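Vemport folding cell: the stop that wasn't

On run 847 the left arm at Vemport kept moving for 12 seconds after someone hit stop. Drirbridge calls this a "soft halt" – the arm finishes its planned path first. I call it a fault. The shirt-folding software passed its April check with nine test stops, all of them made while the arms were parked.

The right gripper down by the collar, the left one held out past the hem, scissors on the same cloth: a stop has to work with the table like this. 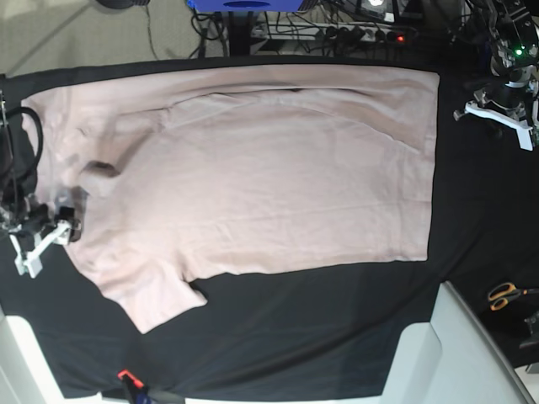

What Stedwood wants before restart

A hard stop that cuts both arms, tested 70 times in mid-fold. Sharp tools off the table. Drirbridge has offered a patch and a slide deck. We'll wait for the test log.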